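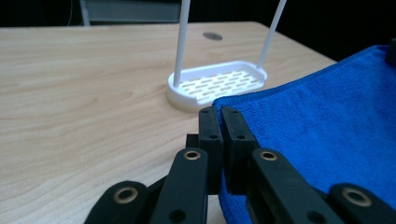 Procuram-se participantes, sessões de recolha com garra manual, Batent

Reabrimos em outubro. Pausa foi por causa da falha do lote anterior: garra não abria ao soltar o gatilho, uma pessoa ficou com o dedo entalado (sem gravidade). Braços trocados, limite de força novo, ensaio de 200 ciclos feito.

Precisamos de 15 pessoas, maiores de 18. Tarefas de mesa, dobrar toalhas, mexer em loiça de casa de banho. Turnos de 20 minutos com pausa obrigatoria. Sem anéis nem mangas largas!!

Qualquer prisão ou folga: parar, pousar, avisar a Geeta Rathore.

Inscrições com Nuwan Patwary, na recepção, até ás 17h.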